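4. Préparation du poste et règles de conduite des essais

Cette section s'adresse aux opérateurs et aux techniciens qui travaillent sur la cellule à deux bras Trurex. Elle suppose que le montage mécanique de la section 3 est terminé et que l'armoire Pomard est raccordée. Les consignes générales de l'atelier restent applicables. En cas d'écart entre les deux textes, la règle la plus stricte l'emporte.

4.1 Avant la mise sous tension

1. Vérifier que l'arrêt d'urgence est accessible depuis la place de l'opérateur et que rien ne gêne sa course.

2. Contrôler à la main le serrage des platines sur le rail. Une platine qui bouge, même légèrement, impose de reprendre le couple de serrage et de refaire l'étalonnage.

3. Suivre le câble de chaque bras de la base jusqu'au poignet. Il doit garder assez de mou pour accompagner le coude sur toute sa course, sans pouvoir passer entre deux liaisons.

4. Nettoyer le tapis et le rail. Retirer miettes, poussières, chutes de plastique et restes d'emballage. Ne pas souffler à l'air comprimé : les particules se logent dans les articulations et sur les cartes électroniques.

5. Mettre les bras sous tension, puis attendre la fin de l'initialisation avant d'approcher les mains de la zone de travail.

Attention — Les doigts des préhenseurs peuvent bouger à la mise sous tension. Ne jamais poser un objet entre eux pendant l'initialisation.

4.2 Choix et disposition des objets

Les objets de manipulation sont choisis sur la fiche de série. On n'ajoute pas d'objet en cours de série, et on ne remplace pas un objet abîmé par un modèle voisin sans le noter.

Pour les cadenas, les points suivants s'appliquent :

— Retirer les clés et les ranger hors de la cellule.
— Poser les cadenas anse ouverte, sauf si la fiche demande le contraire.
— Varier l'orientation d'un essai à l'autre. Un objet toujours présenté dans le même sens fausse la série.
— Laisser autour de chaque objet l'espace nécessaire au passage des doigts.

Le fond et le tapis font partie de la configuration. Un tapis à motifs est admis s'il figure sur la fiche ; il doit être à plat, sans pli, et ses bords ne doivent pas remonter sur le rail.

4.3 Conduite d'un essai

1. Annoncer le départ à voix haute si une autre personne se trouve à proximité.

2. Lancer la séquence depuis le logiciel Fahmy. La vitesse est limitée à 200 mm/s pour toute première prise sur un nouvel objet.

3. Saisir l'objet avec un seul bras. Le second garde ses doigts ouverts et reste à distance tant que la prise n'est pas confirmée.

4. Soulever l'objet sans balancement. Un cadenas tenu par les doigts est lourd pour sa taille et peut pivoter ; réduire l'accélération s'il oscille.

Le bras gauche tient ici un cadenas bleu, anse vers le haut, pendant que le préhenseur droit reste ouvert et vide. Les deux autres cadenas sont sur le tapis, anse ouverte. Les débris présents autour du cadenas central et le plastique transparent sur le rail relèvent du point 4 de la section 4.1.

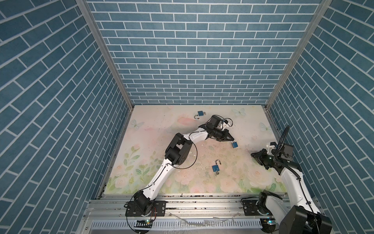
5. Reposer l'objet à plat avant toute ouverture des doigts. Le lâcher en hauteur est interdit, y compris en fin de série.

6. Ramener les deux bras en position de repos et attendre l'arrêt complet avant de valider l'essai.

Note — Un essai interrompu par l'arrêt d'urgence est marqué comme nul. On ne le reprend pas à mi-parcours.

4.4 Intervention dans la cellule

Toute intervention manuelle se fait bras à l'arrêt et puissance coupée. La pause logicielle ne suffit pas : elle maintient le couple dans les moteurs, et un bras peut repartir sur une commande en attente.

Si un objet est tombé hors de portée, couper la puissance, soutenir le bras qui risque de descendre, puis retirer l'objet. Ne pas forcer sur une articulation pour dégager le passage.

Les voyants des cartes et des préhenseurs renseignent sur l'alimentation. Un voyant vert ne signifie pas que la cellule est sûre.

4.5 Entretien courant

— Chaque jour : tapis, rail et goulotte de câbles, à l'aspirateur puis au chiffon sec.
— Chaque samedi : contrôle visuel des gaines, des connecteurs et des fils apparents près des bases.
— Tous les 2000 cycles : état des doigts, jeu au coude, serrage des platines.

Les anomalies sont consignées dans le registre Wultance, sous le numéro de cellule 3234, avec la référence de l'essai. Les demandes de dérogation sont adressées à Xiomara Van Dusen avant le début de la série ; aucune n'est accordée après coup.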